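Minutes of the meeting of the suture practice group
Handale Training Centre, small seminar room
Date: 2023-09-08

Present: the two course leaders, the store keeper, three instructors, one representative of the trainees, the minute taker.
Apologies: the instructor from Vurkeddale, who was on duty.

1. Minutes of the previous meeting

The minutes from April were read and accepted with one correction. Under item 4 it was written that the thread order was placed with Thoroddsen. The order was only discussed at that time and was placed two weeks later. The minute taker will correct the text in the shared folder.

2. Matters arising

The lamp over the second bench has been repaired. The tap in the wash room is still dripping and has been reported again to the house office, who gave the job number 2461. The trainees asked if the wash room can be opened before the morning session. The course leaders agreed to this, on condition that the last group in the evening leaves the sinks clean.

3. Thread and other supplies

The store keeper reported on the stock. There is enough black thread until the end of the autumn course if every trainee uses the short lengths for the first exercises. The long lengths should be kept for the running suture. At present many trainees take a long length for a single knot and throw away most of it.

Thoroddsen has offered a lower price if we order 500 packets in one delivery. The store keeper was in favour. One instructor was against, as the cupboard is already full and the packets have a last date of use. After some discussion it was agreed to order 200 packets now and to ask whether the lower price can be given also for two smaller deliveries.

The needle boxes must be closed by the person who filled them. Two boxes were found open on the shelf after the last session. The representative of the trainees will remind the groups.

4. Handling of the thread

The main item of the meeting. The instructors have looked together at the practice of the last course and find that the knots are mostly good, but that the thread is handled with too little care between the stitches. Three points were raised.

The first was slack. Trainees pull the thread through and then let it lie where it falls. When they start the next stitch the loop is in the way, and they lose time to find the end again. The instructors would like the thread to be laid to one side before the second instrument comes in.

The second was where to grip. It was repeated that the thread shall not be held hard in the middle of its length, where it can be damaged. One instructor said that this is in the handbook already, but on a page which few people read. It was agreed to move it to the first page of the chapter.

The third point was the position of the instruments while waiting. The jaws should stay where they can be seen, and well away from the tissue if there is nothing to do. 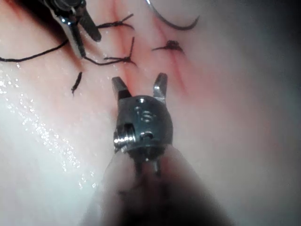
Item 4: both instruments with parted jaws, the black thread coming in from the left.

The meeting discussed how far the jaws shall be opened. For the exercise with the long thread a wide opening was considered acceptable. For work close to the surface the instructors prefer a smaller opening, and this will be written in the handbook. It was also discussed if the thread should be kept more tight than in the picture. The opinions were divided. Two instructors find a light sag useful, the third would like to see it straighter before the knot is begun. The item will be taken up again when all instructors have tried both ways with their own group.

Decided: the chapter on thread handling will be rewritten before the next course. The draft shall be sent to all instructors, also to Vurkeddale.

5. Visit to Iretti

The training centre in Iretti has invited the group to see how they arrange their benches and their thread store. The invitation was received with pleasure. The travel costs must be asked for in writing, and the course leaders will do this. It was suggested that not all instructors travel on the same day – the benches here must still be looked after.

6. Evaluation forms

Some trainees have written that the exercises come too quickly after each other in the first afternoon. The instructors agree. The exercise with two knots will be moved to the next morning, and the time which becomes free will be used for thread handling as under item 4.

The forms themselves are too long and the last page is mostly left empty. The representative of the trainees will propose a shorter form.

7. Any other business

The key to the supply cupboard shall hang on its hook and not be carried home. It was missing twice during the last course.

The coffee fund is low. A new tin has been put beside the machine.

8. Next meeting

The date will be set when the answer from Iretti has come. Points for the agenda can be given to the minute taker until one week before the meeting.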